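Sorting mixed small items with two bins
=======================================

Last revised 21/10/2026 by Stefaniia Vasylenko. Replaces the July sheet.

This procedure covers small loose household items: cups, brushes, toy blocks, balls, figures and similar. It does not cover glass, anything with a blade, or anything with a battery inside. Those go to Oluwaseun Ekpo's bench at Akent and are handled under a separate sheet.

## What you need

- Two rigid open-topped bins, placed end to end with their rims touching
- A table or stand that does not rock when pushed
- Labels and a marker
- One damp cloth and one dry cloth
- A lidded box for rejects

Metal bins are preferred to plastic ones. Scratches on the floor of a metal bin are acceptable. Dents that stop a ball rolling freely are acceptable too, but a split seam is not, and a bin with one should be taken out of use.

## Setting up

1. Wipe both bins with the damp cloth, then the dry one. Check the corners, where grit collects.
2. Set the bins down with one behind the other. The front bin is the source and the back bin is the destination. Keep this order for the whole session.
3. Write the batch number on two labels and fix one to the outside of each bin. Do not put labels on the inside walls.
4. Load the front bin. The limit is 15 items for bins with sloping sides and 17 for bins with straight sides.
5. Spread the load by hand until no item rests on another.

Sloping walls bring round items down to the floor of the bin, where they tend to settle in a corner. Leave them there during loading. Moving a ball back to the middle wastes time and it will normally return to the same corner.

## Order of removal

Take items out in this order:

1. Cups and other hollow items
2. Long items, such as brushes and spoons
3. Blocks
4. Balls
5. Small figures and anything shorter than 40 mm

Hollow items take up the most room for their weight and hide smaller ones, so clearing them first gives a better view of the floor. Long items come next. Lift a brush by the handle, close to the barrel. Lifting by the bristles bends them and may drop the brush on its end.

Blocks with knobs seldom sit flat. Turn a tilted block onto a flat face before lifting it. Blocks lying close to a wall should first be slid a short way towards the middle.

Yurii Bilyk prefers to remove balls before blocks. Either order is allowed, provided that it is the same for the whole batch and is noted on the batch sheet.

## Handling cups

Note the position of the cup before touching it. A cup on its side has two usable grips: across the body, or over the wall at the open end. Use the second for thin plastic, which can spring out of a grip across the body.

Raise the cup until it is clear of the rim, move it over the back bin and lower it. Do not drop it. A dropped cup rolls and disturbs items already placed.

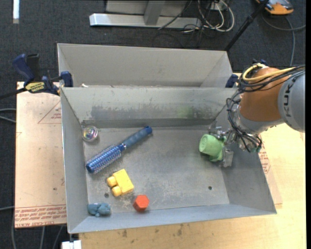

**Should a brush with hair left in it go in the destination bin?**

Put it in the reject box. It can be cleaned and added to a later batch, but hair in the bin sticks to everything loaded afterwards.

## Checking the batch

When the front bin is clear, run a hand along all four walls and into each corner. Small figures in a similar colour to the bin are the items most often missed. Grey and blue-grey pieces need a second look under a lamp.

Compare the contents of the back bin and the reject box with the batch sheet. If there is a difference, check under the stand first, then between the two bins. Record the result even when nothing is missing.

Bins from the Femgate store have a folded rim that can hold small parts. Tip these bins forward and tap the underside before putting them away.

Completed sheets go in the Didenko folder. Miroslava Lytvynenko holds the blank ones.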